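Banus Watering Can Review: Six Months With the Pink One

I have killed a lot of houseplants, mostly by drowning them, so when my old metal can rusted through in March I decided to be a grown-up and buy one meant for indoor pots. The Banus kept coming up, my friend Shirin Rostami already had one in her kitchen, and it came in pink. Sold!

It's plastic, very light, and it starts narrow at the foot and opens out into a big wide mouth. I love that mouth. My bathroom faucet sits so low that most cans have to be tipped sideways to get anything into them, and this one fills in a few seconds with hardly a splash. The finish is matte and a really soft pastel, so I leave it out on the white table next to the plant and it looks like I meant it (my old can lived under the sink, and I forgot to water for weeks at a time).
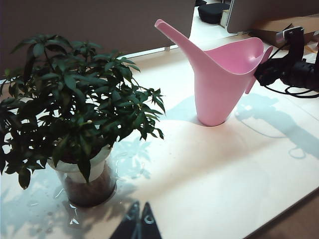

How it pours

The long spout is the reason to buy this. My plant is a dense, bushy thing with pointed leaves that hang down over the rim, and with the old can I'd end up watering the foliage and then the table. Now I slide the tip in under the leaves and go slowly. The flow is gentle until you tilt past halfway, and then it comes fast – I flooded the outer pot twice in the first week. It's a clear one, so at least I could see what I'd done.

What I'd change

The handle is thin and flat, and with a full can it digs into my fingers a bit. Fine for one plant, less fine if you're doing a whole apartment. Shirin has some 51 pots and went back to her Varnness for the big rounds, though she still uses the Banus on her windowsill. I'd also like a fill line inside.

The foot is pretty narrow too. Mine has never tipped over, but I wouldn't leave it full near a cat.

Would I buy it again? Yes, and I'd get the same color. My plant has a little white bud tucked in its leaves and I'm ridiculously proud of it – I've already texted Shirin twice.

Contact | © 2024 Azadeh Ansari | Back to top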